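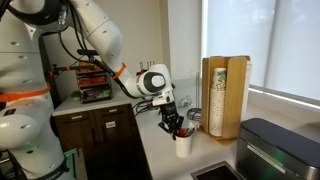

Figure 2. Shared kitchen, Tatden site, April.

4.2 Where the small requests are made

In the previous section we looked at how tenants of the two buildings describe their neighbors in general terms. In this section we turn to the small requests which they make to each other: to borrow a tool, to sign for a parcel, to read a letter from the landlord, to recommend an accountant. Such requests were named in almost all interviews, but the respondents often did not think of them as worth telling, and we had to come back to them with a second question.

The first thing we noticed is that the request is seldom made at the door of the other firm. At Tatden, respondents told us that knocking on a door feels too formal, as if one had come with a complaint. One of them, a bookkeeper, said that she would wait until she met the person at the kettle, even if this took until the afternoon. At Morkdale the answers were different. The building has long corridors and the kitchen is on another floor from most of the offices, so the tenants use the stairs and the parking area for the same purpose. Görtz, who made the interviews at Morkdale, remarks in his notes that several people lowered their voice when they talked about the stairs, because conversations there can be heard on every floor.

The questionnaire supports this picture in part. We received 109 completed forms from both sites together. The item on requests (item 6) allowed more than one answer, and the kitchen was the place chosen most often at Tatden, while at Morkdale the answers were spread over many places with no clear leader. We must be careful here. The form was given only in English, and Rätsep has pointed out that the word "kitchen" may have been read by some tenants as a canteen with staff, and Morkdale does not have one. For this reason we give more weight to the interviews than to the form. 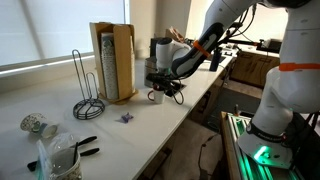 A second observation concerns time. Most respondents could say quite exactly when they are likely to meet others, and many of them arrange their break accordingly. The hour after 8 in the morning was described as quiet and suitable for a longer talk. Before lunch people come and go quickly, and a request made then is usually a short one – a yes or no is expected, and the matter is finished before the coffee is. Kļaviņa's earlier work on the Kairys market halls found a similar division of the day among stallholders, although the stallholders also had to consider their customers, and this makes the comparison less direct.

Third, a request creates an obligation which is remembered but rarely spoken about. A printer at Tatden had lent a hand cart to a design firm and could still name the month, yet he was a little offended when we asked if he expected something in return. Lill proposes to call this a "soft account". We find the term useful, with one reservation. In the Grukiren study, from which the idea of the account is taken, both parties were members of the same association and would meet each other for years. Our tenants may leave with two months of notice, and some of them did leave while the fieldwork was going on. The account can therefore be closed by a removal van, and the respondents know this.

It remains unclear to us what happens with requests that are refused. Only Moussa obtained any material on this, from a tenant who had asked to share an internet contract and was told no. She continued to greet the other firm as before, but she did not ask them for anything again. We return to this case in Section 5, together with the question of how new tenants learn whom they can ask.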